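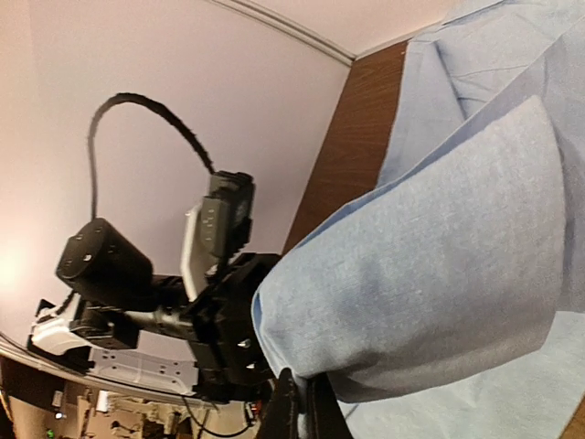

4. Evaluación del kit Mimby en tareas con tejido

4.1. Alcance

En esta sección se recogen los resultados de la evaluación del kit Mimby, que la firma Dirnero distribuye como conjunto de dos brazos de sobremesa con pinzas paralelas, cámaras de muñeca y programa de grabación. El kit se ofrece a laboratorios docentes y a talleres pequeños que quieren reunir demostraciones de manipulación sin montar una célula propia. La evaluación se limitó al tejido. Las piezas rígidas se trataron en la sección 3 y no se repiten aquí, salvo cuando la comparación resulta necesaria.

Se adquirió una unidad por el canal ordinario, con la configuración de serie, y no se solicitó apoyo de instalación. Dirnero recibió una copia de los resultados antes de la redacción final y respondió por escrito a dos cuestiones sobre la tensión del cable, que se comentan en 4.4. El programa Eltumis, que acompaña al kit y gestiona la grabación, se usó sin modificar. Las anotaciones las hizo Bahman Shirazi y las revisó Parviz Sadeghi. Los desacuerdos se resolvieron volviendo a ver el episodio completo entre los dos.

4.2. Procedimiento

Se definieron nueve tareas: sujetar un borde libre, sujetar un pliegue, levantar una esquina, doblar por la mitad, doblar en tercios, girar la prenda, alisar, apilar y retirar de la pila. Cada una se ejecutó por teleoperación, con los dos brazos disponibles aunque la tarea solo necesitara uno. El operador trabajaba mirando la tela, con las imágenes de muñeca en un monitor lateral. En las primeras sesiones se probó a ocultar la vista directa y a trabajar solo con el monitor, pero el ritmo bajaba tanto que se abandonó, y esos episodios no figuran en el cómputo.

Se registraron 1.026 episodios. Un episodio empieza cuando el operador pulsa el pedal y termina cuando lo vuelve a pulsar, haya completado la tarea o no. Se calificó como válido el episodio en que la tela llegaba a la posición final sin intervención manual y sin que la pinza perdiera el agarre en ningún momento. El criterio es más severo que el del manual de Eltumis, que admite un reagarre. Se prefirió así para que los episodios válidos pudieran usarse como demostraciones sin recortarlos después.

Las telas fueron de algodón y de mezcla, lisas en su mayoría, de colores claros y oscuros. No se plancharon entre episodios. El punto de partida de la prenda se dejó a criterio del operador dentro de la zona común de alcance de los dos brazos.

4.3. Resultados

De los 1.026 episodios, 644 se calificaron como válidos y 369 como no válidos. Los trece restantes quedaron sin calificar por pérdida de la señal de vídeo en una de las cámaras; se conservan en el archivo y se excluyen de todo lo que sigue.

La sujeción de un pliegue fue la tarea más estable. En la Figura 4 se aprecia el tipo de agarre al que nos referimos: la pinza negra aprieta por el lado izquierdo la parte doblada de un tejido azul claro, que se abulta en un lóbulo redondeado. Con un pliegue de ese grosor los dedos tienen material suficiente entre ellos y la posición exacta de entrada importa poco. En el borde libre ocurre lo contrario. Una sola capa exige bajar los dedos casi hasta la superficie de apoyo, y el controlador de Mimby se detiene al detectar contacto, a veces antes de haber pinzado nada. El operador tiene entonces que levantar, corregir y volver a bajar, con lo que el episodio se alarga y con frecuencia acaba en la lista de no válidos.

Doblar por la mitad y doblar en tercios dieron resultados parecidos entre sí. Esperábamos una diferencia mayor. La dificultad en ambas se concentra en el primer agarre, y una vez que los dos brazos tienen cada uno su esquina el resto del movimiento sale bien casi siempre. Alisar fue la peor tarea del conjunto. Las pinzas paralelas no están pensadas para ello y los dedos arrastran la tela en lugar de extenderla. Dirnero anuncia unas puntas blandas como accesorio, pero no estaban incluidas en la unidad evaluada y no podemos pronunciarnos sobre ellas.

4.4. Cableado y soportes

El recorrido de los cables merece un comentario aparte, porque condiciona el uso diario más que la fuerza de la pinza. En la misma Figura 4 se ve un cable negro que sube en un arco alto y vuelve a bajar hasta el actuador cilíndrico; el otro extremo se conecta al módulo gris oscuro situado sobre la muñeca. Un bucle amplio deja margen para girar, y con él no tuvimos desconexiones. Cuando se recogió con bridas para despejar la vista, el conector empezó a aflojarse en los giros largos. Preguntada al respecto, la firma contestó que el arco es intencionado y que no recomienda sujetarlo. El manual no lo menciona – o al menos no lo hace la edición que se entregó con nuestra unidad – y convendría que lo hiciera.

La segunda cuestión se refería al tramo fino que queda colgando bajo la placa de montaje. En tareas con tejido puede rozar la tela levantada. No provocó ningún fallo que pudiéramos atribuirle con seguridad, aunque en la tarea de girar la prenda el operador aprendió pronto a separar el codo del brazo para evitarlo. Dirnero indicó que una canaleta adhesiva resuelve el roce. La instalamos al final de la campaña y no hay datos suficientes para comparar.

Los soportes de plástico blanco aguantaron toda la campaña. Se reapretaron los tornillos del bloque de la pinza una vez por semana, según la pauta del fabricante.

4.5. Cámaras de muñeca

La cámara de muñeca es pequeña y está muy cerca del punto de trabajo, de manera que una tela levantada puede ocupar buena parte de la imagen. En la Figura 4 el tejido cubre casi toda la mitad derecha. Para el operador esto no supone un problema, ya que conserva la vista directa. Para quien quiera entrenar una política con estas imágenes sí puede serlo, y recomendamos añadir una cámara fija cenital, que Eltumis admite como tercera fuente sin licencia adicional.

La exposición automática responde bien en interiores. Con luz lateral intensa, en cambio, las zonas claras de la pared se queman y el ajuste tarda en recuperarse cuando el brazo se da la vuelta. En tejidos pálidos se pierde textura durante ese intervalo. Fijar la exposición a mano desde el menú avanzado evita el efecto, a costa de repetir el ajuste si cambia la iluminación de la sala.

4.6. Comparación con el servicio Talebi

Talebi ofrece una alternativa distinta: el cliente envía las prendas y recibe los episodios ya grabados y anotados. No se evaluó en las mismas condiciones y la comparación es solo orientativa. Para quien necesita un único conjunto de datos sobre prendas concretas, el servicio ahorra la instalación y la formación del operador. Para quien prevé cambiar de tarea durante el proyecto, como era nuestro caso, tener el kit en el laboratorio permite repetir una serie en la misma tarde en que se descubre un defecto en el protocolo.

Con la configuración de serie, Mimby nos parece adecuado para tareas de sujeción y doblado. Para alisar no lo recomendamos sin puntas distintas de las incluidas. Los episodios válidos y la hoja de anotaciones se describen en la sección 5, junto con el formato de exportación.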